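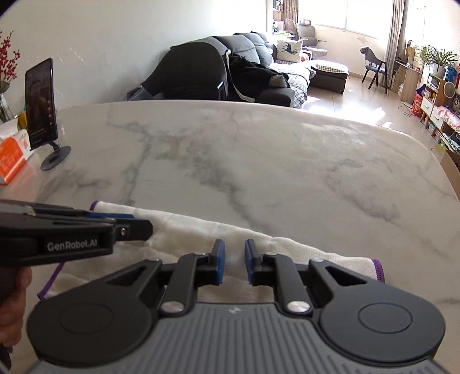
4. Setting up the Tokine feeder for a new cat

Read this section before the cat comes home. The feeder should stand in its place one day earlier, so the smell of the plastic becomes weaker.

1. Wash the bowl and the lid with warm water. Let them dry completely.
2. Put the feeder on a flat floor, at least 32 inches away from the litter box.
3. Insert 4 AA batteries and close the cover until it clicks.
4. Hold the SET button for two seconds. The display shows 16:00, the factory time.
5. Choose the meal times with the arrows. For a kitten, begin with four small meals.
6. Press SET again to save.

Note: A shy cat may not like the motor sound. In the first days, open the lid by hand and leave the timer off.

Caution: Do not wash the base under running water. Do not use wet food in the Nartey dry insert.

If the lid stops halfway, remove the batteries, clean the hinge with a soft brush and repeat from step 3. The settings are lost when the batteries are out for more than a few minutes.

Text: Yavuz Kurtuluş. Checked by Ruba Issa.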